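Warden's Diary, Jerton House Hall of Residence
22 June 2026

The Hall entered its summer arrangements this morning. The last of the undergraduate residents left over the weekend, and the east corridor has been handed over to the domestic staff for deep cleaning. The west corridor remains occupied by postgraduates and will be so until the autumn.

Keys were returned in good order, with the exception of those for room 22. The resident has been written to, and the usual charge will be applied to the deposit if no reply is received by the end of the month. The Deputy Warden, Karthikeyan Palaniappan, has completed the room inspections on the ground and first floors. He reports damage to a wardrobe door, a cracked basin and the customary marks left by adhesive hooks. The hooks have been forbidden in the handbook for as long as I have held this post.

I met the representative of Billora at eleven to discuss the laundry contract. The company proposes to replace the older dryers before December and to raise the price of a wash in the same month. I declined to agree to the second point until I have seen the first carried out. The representative was courteous and left a revised schedule, which I have placed in the contracts folder.
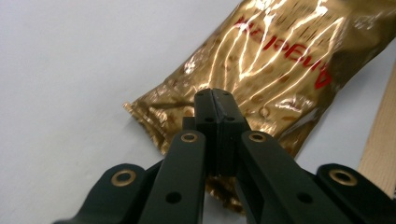

The kitchens on the west corridor occupied most of the afternoon. Two complaints had been received concerning the shared cupboards, and I inspected them with the Deputy Warden present. Residents are permitted one shelf each. Several shelves held the belongings of persons who have already gone down, and these have been cleared under the notice given in May. Unopened tins and dry goods were set aside for the food bank. Open packets cannot be accepted there and were disposed of. Crumpled foil bags, of the gold sort, are to go in the general waste and must not be placed with the paper, a point on which the wording of the present kitchen notice is unclear. I have drafted a new one. It will be put up in all kitchens before the conference guests arrive.

The first conference party is the Fabbri Choral Week, for which we expect more than 200 guests. The organisers have asked for the use of the dining hall until ten each evening for rehearsal. I have agreed to half past nine, having regard to the postgraduates who are working on their theses directly above it. The piano is to be tuned on Wednesday. The invoice for last year's tuning, number 667, was found this afternoon to be still unpaid, and I have sent it to the Bursary with an apology to the tuner.

Bromex called at four to test the fire alarms. The panel in the entrance lobby showed a fault on the second test and cleared on the third. The engineer will return with a replacement part, and until then the night porter will make an additional round at two o'clock and sign the book.

Rain from five. The gutter above the bicycle shed is again overflowing on the side nearest the road. Reported to Estates for the second time.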